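Desk Cleaning Automation: Progress Report
Tastside Workplace Services, Drimunen office
Report to the Pacheco Fund, 27th July

Summary

The project is on schedule for the December review. The floor cleaning robots now cover all corridors and open areas at Drimunen. Desk surfaces are still wiped by hand, and the work in this period was mostly on how that job changes when the floors are taken care of by machine.

Floors

The robots run in the evening, after most staff have left. There were 273 completed runs in the period. Most of the incomplete ones had the same cause: bags and loose cables left in the aisles. We have asked the desk teams to clear their aisles before leaving, and the number of stops has gone down, though the project area at the north end is still a problem. One robot was out of service for nine working days while we waited for a replacement brush motor.

Desks

With the floors covered, the cleaning team has moved its evening hours to desks, meeting rooms and kitchens. Every bookable desk is now on a daily list. The booking system sends the list to the team at the end of the day and marks which desks were used, so unused desks can be skipped. Before this, cleaners did whole rows whether anyone had sat there or not.

The method is the same at each desk: spray bottle, folded microfiber cloth, back edge first, then forward. The cloth is refolded to a clean side for each desk and goes in the laundry bag when all sides have been used.
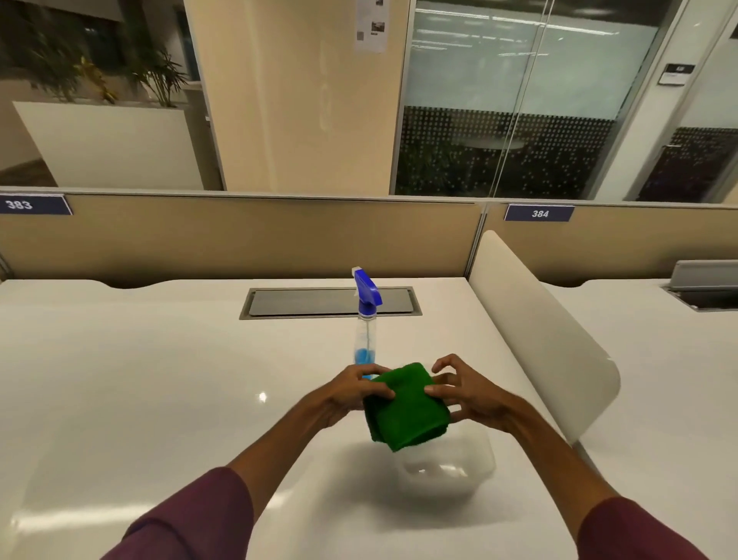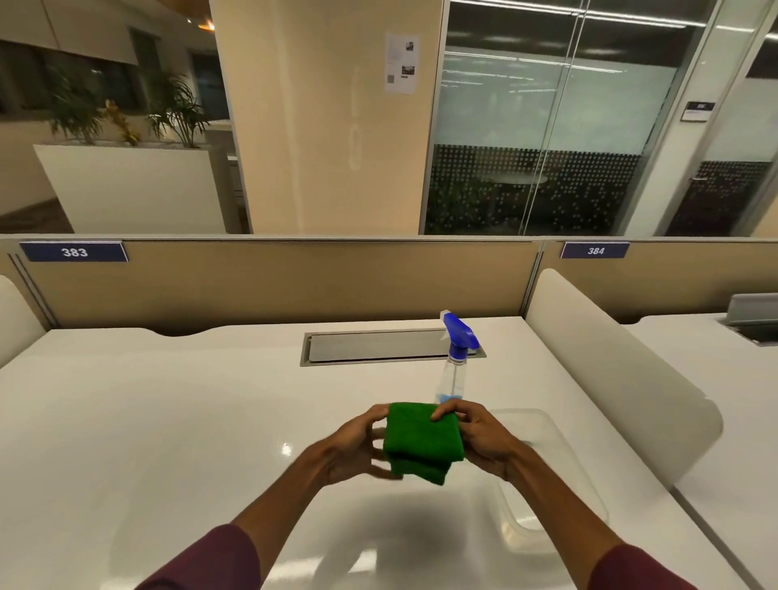 Desk 383, Drimunen: folded green cloth and spray bottle at the workstation, with desk 384 alongside.

The glossy desktops show streaks easily under the ceiling lights. We changed to a thicker cloth and less spray, and complaints about streaks have dropped.

Effect on the team

No posts have been cut and no contracted hours have been reduced. Three cleaners have been trained to look after the robots, which means emptying them, changing brushes and dealing with stops. They receive a skills supplement for this. The rest of the team reports less pushing and lifting, but more reaching across desks, and two people raised shoulder discomfort. We now rotate desk work and kitchen work within each shift.

Some of the team did not like the daily list at first. They felt it was a way of timing them. We have removed the time stamp from the completed list, so supervisors see only that a desk is done.

Costs

Spending is within budget apart from spare parts, which are over by $1,000. We expect to cover this from the training line. The remaining $3,000 in that line is enough for the second course.

Next period

The second robot course will be held at Zitville, where floor mapping has started. We will also add meeting rooms to the daily list at Drimunen and repeat the staff survey before the December review. We ask the Fund to approve the transfer between budget lines described under Costs.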